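Learning > Robots at the Bench > Part Two > Chapter 6

July, by Kanako Ichikawa

Chapter 6: Gathering Your Own Examples

When I started out, I thought the clever part of a learning system was the learning. I'd read all about networks and training tricks, and I figured I'd grab a pile of examples over a weekend and get on with the fun stuff. Well! My first pile had 85 runs in it, and I threw out 70 of them. I'd kept nudging the table, changing my mind about the task, and forgetting to write down which run was which.

So we're going to spend a whole chapter on the pile. 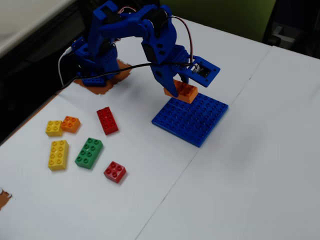

An example, in this book, is one complete go at a task: the arm starts, does the job (or makes a mess of it), and stops. We save the joint positions and the camera views all the way through. For most of this chapter the task is about as plain as I could make it - pick up a brick, put it on the plate. The orange brick held over the corner of the blue baseplate is the kind of moment I care about most, with the plate still bare and a few millimetres either way making all the difference. Get plenty of those. Long sweeps through open air are easy to collect and don't teach the arm much about placing.

You'll also want the bricks in different spots. My old notes from the Tulero project say "move everything a bit each time", and a bit wasn't enough. I'd shift a brick by a finger's width, feel very thorough, and end up with 254 runs that were nearly the same run.
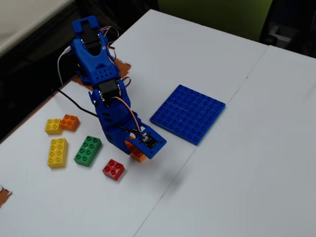
The other thing to vary is the approach. Come in steep, come in shallow, turn the wrist before you get there or leave it late. I used to worry that this would confuse the system, and if you do it without any plan it can. What I do now is pick a style, hold it for a batch, and put its name in the log before I touch the controls. We'll set up that log in Section 6.2, using the same Triltosum sheet you met in Chapter 4.

And keep your fumbles! Don't mix them in with the good ones, but give them their own folder. A run where you miss the grip and go back for it is worth having later on, when we get to recovery.
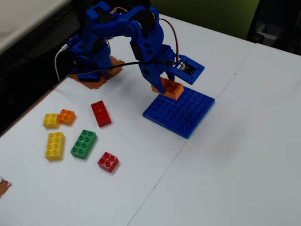
Kanako Ichikawa | Chapter 6, Section 6.1

6.1 How many is enough?

Everyone asks me this first, and I never have a tidy answer. For the brick task I stopped at 455 good runs, mostly because the arm had quit getting better and my shoulders were sore. A smaller set, carefully spread over the table, might have done just as well. Train early, with whatever you've got, and watch where the arm goes wrong. If it's fine on the small bricks and hopeless on the long ones, you know what colour of sticky note to put on tomorrow's list (mine are yellow for "more of these").

Before you read on, clear some table space and collect ten runs. Don't fuss over them. We'll pick them apart together in 6.2.

Contact Direr Learning | Copyright Direr Learning | Back to top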